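Urkby Table Things

README, February revision

Urkby is a list of household objects that end up on tables and stay there: boxes, jars, books, whatever came in with the shopping. It holds 443 entries across 7 rooms, each with a name, a colour and a grudging note on where it was left. Renata Szczepańska wrote the entries; Sebastian Stoica argued about which greys were grey.

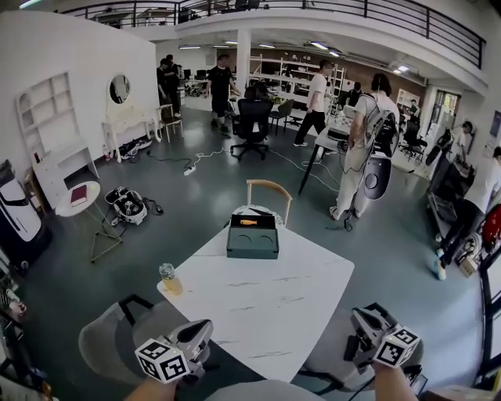 Open green box and glass jar on the marble-topped table.

Colours are recorded by eye – dark green is one value, and we are not reopening that. Jars are listed by container, never by contents. Chairs have their own file, chairs.csv, after 2 long arguments about whether a seat counts as a table.

Known gaps: cables. We gave up on cables.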